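Le grand tri des jeans est de retour chez Plemum

21 décembre 2022 – Par Zane Kairys

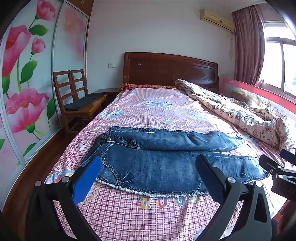 Une collecte qui commence dans les chambres

Étaler, plier, décider : c'est par là que passe chaque pantalon avant de rejoindre les sacs de l'association Plemum. Un lit fait très bien l'affaire comme table de tri, même avec un drap à carreaux roses et blancs où se promènent des nounours gris-bleu ! On pose le jean bien à plat, on rabat une jambe sur l'autre, et on voit tout de suite où on en est : les coutures, les parties délavées, un bord effiloché avec ses fils blancs qui dépassent.

Et justement, les bords effilochés sont les bienvenus cette année. Lors de la première édition, beaucoup de familles n'avaient apporté que des vêtements impeccables, et gardé au fond de l'armoire tout ce qui leur semblait trop fatigué. Quel dommage ! L'atelier de couture de la rue Navickas cherche de la toile denim dans tous ses états, du bleu très clair au brut, pour les sacs, les trousses et les coussins que ses participants préparent depuis septembre.

1 282 pièces l'an dernier, et ensuite ?

Le chiffre avait surpris tout le monde : 1 282 vêtements déposés, dont 327 jeans. On attendait une poignée de cartons, il a fallu emprunter la salle Motar pour tout stocker (merci encore à l'école de musique, qui a répété au milieu des piles pendant trois semaines). Les pantalons encore portables sont partis à la boutique solidaire, les autres à la découpe, et il n'en reste plus un seul dans les rayonnages. L'atelier a donc très envie de recommencer, et nous aussi.

Comment préparer ses jeans

Lavez-les et séchez-les bien, videz les poches (on a retrouvé des clés, des tickets et même une dent de lait), puis pliez-les en deux dans la longueur, une jambe sur l'autre. Inutile de repasser. Ne décousez rien non plus : les rivets et les boutons sont récupérés à part, et les couturières y tiennent beaucoup. Pour les jeans d'enfants, glissez un petit papier avec la taille dans la ceinture, les étiquettes sont souvent illisibles après quelques années de lessives.

Les autres vêtements sont acceptés aussi, mais dans un sac séparé. Les couettes et les couvertures iront à une collecte à part, au printemps.

Où déposer

Le point principal se trouve dans le hall de la médiathèque Dudano, à gauche des casiers de retour, aux heures d'ouverture habituelles. La salle Motar prend le relais pour les gros volumes, à condition de prévenir l'accueil la veille. La collecte dure jusqu'à la fin des vacances scolaires, et les premiers sacs cousus seront exposés à la médiathèque à la rentrée. J'ai pu voir deux modèles en avant-première, dont un grand cabas taillé dans trois bleus différents : il est superbe, et j'en veux un !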